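The Long Way to the Second Exit

There is a particular kind of quiet that settles in a car when somebody says, "I think it might be the next one." I have heard it from the back seat as a child, with a bag of sunflower seeds going soft in my hand, and I have heard it from the driver's seat as a grown woman with two degrees and a perfectly good sense of direction. My name is Roxana Husar, and I've been missing exits all my life.

So when the magazine asked me to write something about the road to Dremthorpe, which I drive every other Thursday to see my aunt, I said yes before I'd thought about it, and then I spent a week wondering what on earth there was to say. It's a road. It has grass next to it. But the longer you live with a road the more you find yourself fond of it, the way you get fond of a kitchen drawer that sticks, and by the time January came I had a notebook full of scribbles about lane markings (my husband thinks I've lost it, and he may have a point).

Let me start with the exit. Coming from the Stustelen side you get a good straight stretch, and then the pavement on the right begins to open out so gently that you could be forgiven for thinking the road had simply decided to be wider. The first time I drove it I was busy with the radio and sailed right past. It cost me 6 miles and a conversation with a very patient man at the Hedcombe gas station, who drew me a map on a napkin. 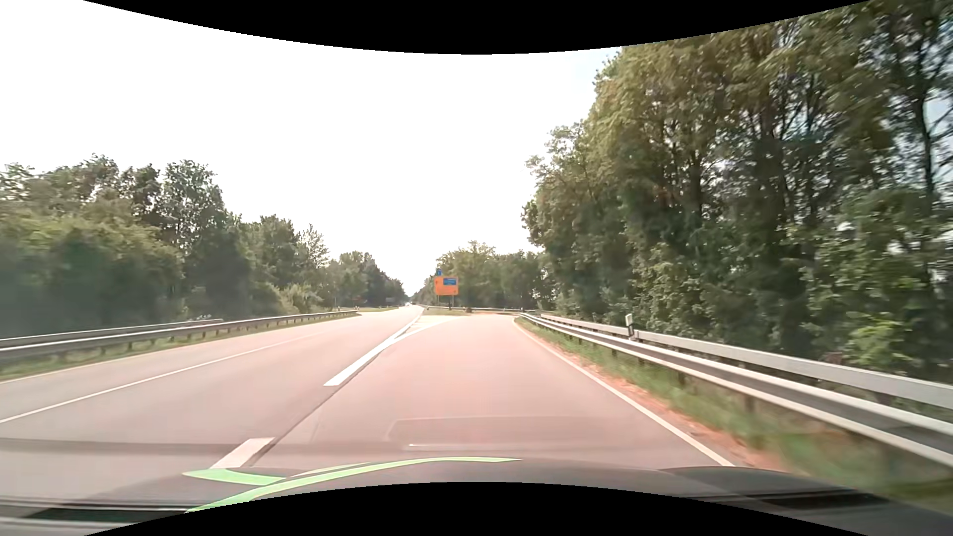
What I've learned since then is to watch the paint. My old driving teacher, Cornel Lazăr, used to say that the signs tell you where you're going but the paint tells you what to do about it, and I must have rolled my eyes at him every single lesson. He had a way of tapping the dashboard when a short dash was about to give way to a long line. "Make up your mind," he'd say, tap tap, "make up your mind now, please." And then the line would split and there would be that pointed wedge of pavement between the two roads, and he would say, very solemnly, that no student of his had ever driven across a wedge.

I called him up for this piece. He's retired, still lives near the Sârbu orchard, and still can't ride in anybody's passenger seat without pressing his foot on a brake that isn't there. I asked him why people leave their exits so late, and he sighed for such a long time that I thought we'd lost the connection.

"They believe there won't be another one," he said. "There's always another one. You drive on, you turn around, you get your coffee a little later."

I've thought about that more than I expected to. My aunt keeps soup on the stove for me and has never once asked why I was late, though I've arrived by way of Hedcombe more often than I'd like to put in print.

The other thing I've grown to love is the guardrails. I know how that sounds! But take a bend slowly sometime, with nobody pushing you from behind, and let your eye run along the metal as it curves away. A good rail shows you the shape of the corner before you get there, and on a gray evening I find it a great comfort, like a hand on the banister. Cornel says I'm the only student who ever asked him about the posts.

Lately I leave a bit earlier and keep the radio off for the last stretch. I move over when the lane opens, I signal in plenty of time, and I go around the bend at a speed that would have pleased him. My aunt hears the car in the drive and puts the bread in to warm.

Reader comments

marlene_k: My late father missed that exit every Christmas and blamed the map every Christmas. Thank you for this, it made my morning.

Tobyfromthehill: Would love the soup recipe if your aunt is willing to share.

P. Ostler: I had Mr. Lazăr too!! Tap tap. I can still hear it.

Last updated: January

Contact the editors | Copyright, all rights reserved | Back to top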